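The Linen Swap Is Back in September

3 min read

If you came to the spring swap you'll remember the line going down the stairs at Paredes House, and how Araceli Robles ended up sorting pillowcases on the hood of her car (thank you again, Araceli, and I hope the paint is fine!). We took in 302 pieces that morning, which is more than I ever expected when Ghada Saab first mentioned the idea to me over a very long cup of tea, and almost all of it went home with somebody new.

So we're doing it again, this time in the big room on Drullonby Street, where there is an elevator and a great deal more table. Doors open at ten in the morning. Bring clean sheets, duvet covers, tablecloths, curtains, anything flat and washable that has been sitting in your closet since the last time you changed mattresses. Small stains are all right if you pin a note to them. Zlata Nechyporuk will be at her machine again until one, taking up hems and turning worn doubles into singles, and she asks that you measure your bed before you come.

A word about patterns, too. Last time the plain white sets sat there until noon while people very nearly argued over the flowered ones, and I can't say I blame them. My grandmother's sheets had roses the size of dinner plates and I have never slept better in my life. If you have something big and bright and a bit much, please bring it. 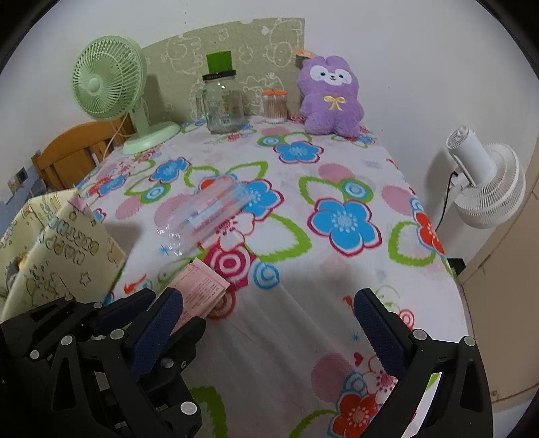

What to do before you come

Wash everything, dry it all the way through, and fold sets together with the pillowcases tucked inside. Write the size on a scrap of paper and pin it to the top corner. Baltasar Robles will be at the door with spare pins and a marker, and he's happy to carry bags up from the curb if you ring the lower bell.

Anything left over goes to the night shelter, who have asked for twin sheets especially, and towels if you can spare them.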